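**Kartenrunde Flisa - Protokoll der Sitzung im Juni**

Beginn: 19 Uhr
Leitung: Heather Geddes
Protokoll: Mandla Jacobs
Entschuldigt: keine Meldungen

## 1. Protokoll der letzten Sitzung

Das Protokoll vom Mai wurde ohne Vorlesen genehmigt. Eine Korrektur: Unter Punkt 3 stand "Prägefolder groß", gemeint war der kleine mit den Farnblättern. Der große ist noch bei Heather.

## 2. Herbstmarkt

Für den Herbstmarkt haben wir wieder einen Tisch bei Karpenko zugesagt bekommen, diesmal an der Fensterseite. Die Standgebühr beträgt 40 Euro und wird aus der Kasse bezahlt. Im letzten Jahr waren die Trauerkarten schon am Vormittag ausverkauft, von den Babykarten haben wir dagegen fast alle wieder nach Hause getragen. Heather schlägt deshalb vor, das Verhältnis umzudrehen und die Babykarten nur noch auf Bestellung zu machen.

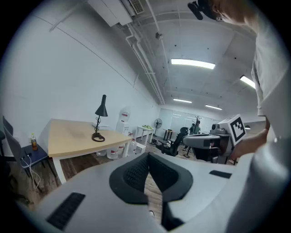 Dagegen wurde eingewendet, dass Bestellungen am Stand auch Arbeit machen, man muss Adressen aufschreiben und später verschicken. Man einigte sich auf einen kleinen Vorrat in neutralen Farben (Salbei, Creme, helles Gelb) und einen Block für Bestellungen. Die Karten sollen alle im gleichen Format sein, A6 geklappt, damit die Umschläge passen. Wer Quadrate machen möchte, bringt bitte die Umschläge dazu selbst mit.

Beschluss: einstimmig angenommen.

## 3. Material und Bestellung

- **Aquarellkarton:** Bei Gilance ist der glatte Karton zurzeit nicht lieferbar, der raue schon. Der raue ist schön für Hintergründe, aber die feinen Stempel werden darauf unterbrochen. Mandla bestellt ein Probepaket vom rauen und wartet mit der großen Menge.
- **Embossingpulver:** Weiß ist fast leer. Es wurde gebeten, das Pulver nach dem Abschütten wirklich durch das Sieb zurückzugeben. Im letzten Glas waren Glitzerreste, und man sieht sie auf jeder Karte.
- **Stempelreiniger:** Zwei Flaschen sind da, das genügt bis zum Winter.
- **Heißluftfön:** Der ältere Fön riecht verbrannt und wird nicht mehr benutzt. Ein neuer kostet Geld, das wir im Moment lieber für Karton ausgeben. Bis dahin bringt Heather ihren eigenen mit - bitte nicht am Kabel ziehen.
- **Umschläge:** 1120 Stück aus der Sammelbestellung sind angekommen und liegen im Schrank, unteres Fach. Die Kartons sollen nicht alle gleichzeitig geöffnet werden, das Papier wird sonst wellig.

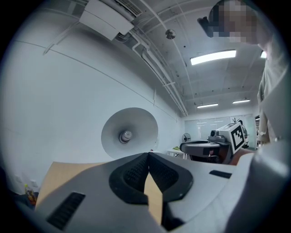

## 4. Eigenes Stempelset "Ernar"

Heather legte die Entwürfe für das gemeinsame Stempelset vor. Es besteht bis jetzt aus einem Boot, einem Leuchtturm, zwei Möwen und einem Zweig. Die Möwen gefielen allen sehr gut. Beim Leuchtturm sind die Streifen zu eng gezeichnet, beim Stempeln läuft die Farbe dort zusammen. Heather zeichnet ihn neu, mit weniger Streifen und einer dickeren Außenlinie.

Der Zweig soll auch als Stanze gemacht werden, wenn der Preis es erlaubt. Ein Angebot wird bis zur nächsten Sitzung eingeholt.
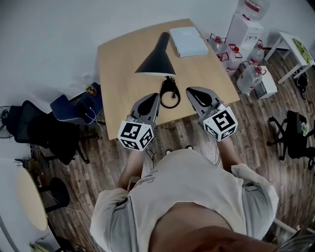
Länger diskutiert wurde über die Texte im Set. Vorgesehen sind "Alles Gute", "Danke" und "Gute Reise", und offen war die Frage der Schrift. Mandla ist für Druckbuchstaben, weil sie auch auf rauem Karton sauber kommen. Heather möchte eine Schreibschrift, dunkel und geschwungen wie der Schriftzug vorne auf dem hellen T-Shirt im Foto, nur mit etwas mehr Abstand zwischen den Buchstaben. Es wird von beiden Varianten ein Probeabdruck gemacht, auf glattem und auf rauem Karton. Die Abstimmung wurde vertagt.

## 5. Monatsaufgabe

Das Thema für Juli heißt "Am Wasser". Bedingung ist nur, dass mindestens ein Element embosst wird. Die Karten vom Juni (Thema "Punkte und Bögen") hängen noch an der Schnur und können nach der Sitzung mitgenommen werden.

## 6. Verschiedenes

- Die kleine Schneidemaschine schneidet schief. Mandla wechselt die Klinge und prüft den Anschlag.
- Wer noch Stanzschablonen mit Wellenrand ausgeliehen hat, möge sie bitte zurückbringen.
- Nächste Sitzung im August, gleiche Uhrzeit. Im Juli findet nur der Basteltermin statt.

Ende der Sitzung: 20:40 Uhr

Für das Protokoll: Mandla Jacobs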